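Lecture 7. Learning from hand-held gripper demonstrations: pose recovery and data filtering

Reading before class: the Lindotier method note, sections 2 to 4. Section 5 is optional.

1. Setting

Last lecture covered teleoperation, where a person drives a robot and the robot records its own joint angles. In the hand-held case there is no robot during collection. The operator carries the gripper, and the end-effector path has to be recovered afterward from sensors. All later steps depend on how well that recovery works.

We use the following notation. W is the world frame, H is the head camera frame, G is the gripper frame, and C is the frame of the marker cube fixed to the gripper. T_AB is the transform that takes points in B to points in A. The cube-to-gripper transform T_CG is constant and is measured once per tool. The quantity we want is

T_WG(t) = T_WH(t) T_HC(t) T_CG

T_WH comes from visual-inertial tracking of the head camera. T_HC comes from detecting the square markers on the cube.

2. Two sources of pose

A camera on the gripper can also be tracked directly. This gives a second estimate of T_WG that does not need the head camera at all. The two estimates fail in different ways. Gripper tracking drifts over time and breaks when the view is filled by a close, plain surface. Marker detection does not drift, but it drops out when the cube is turned edge-on, covered by a hand, or out of the head view.
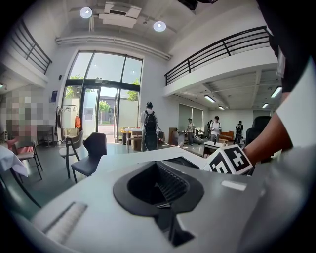

The Tatik pipeline runs both and fuses them in a sliding window of 30 samples. Within a window the gripper track supplies relative motion and the cube detections supply absolute anchors. A window with no valid anchor is carried on relative motion alone and flagged. Two flagged windows in a row end the segment.

Note on moving backgrounds. Feature tracking assumes a static world. In a large shared room, people walking through the view contribute features that violate this. Tatik rejects them with a standard RANSAC step on the essential matrix. This works while the static features are in the majority. It can fail when one person is close to the camera.

3. Marker ambiguity

A single square marker seen from far away or nearly head-on has two pose solutions with similar reprojection error. If two faces of the cube are visible, the solutions can be solved jointly and the ambiguity mostly goes away. If only one face is visible, keep both candidates and let the window decide. Do not pick the lower error in each sample separately; the result flips between the two solutions and looks like wrist jitter.

For two-handed tasks, each cube must carry its own marker IDs. The relative pose between hands is then

T_LR = inv(T_HL) T_HR

The head pose cancels. For this reason the relative pose is often better than either world pose, and policies for bimanual work are usually trained on it.

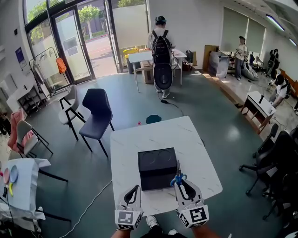
Exercises

7.1 Show that an error in T_WH has no effect on T_LR. State the assumption you need about timing between the two cube detections.

7.2 The Quintela set for this course has 150 segments. After the flag rule in section 2, 42 are removed. Compute the fraction kept. Then explain why the removed segments may not be a random sample of the task.

7.3 Change the window length from 30 to 32 samples and rerun the filter. Report the change in the number of flagged windows. Keep all other settings at their defaults.

7.4 Write the residual for a cube detection with two visible faces. Use one rotation and one translation for the whole cube.

Submit code and a short write-up through Skulimia. Plots need axis labels and units.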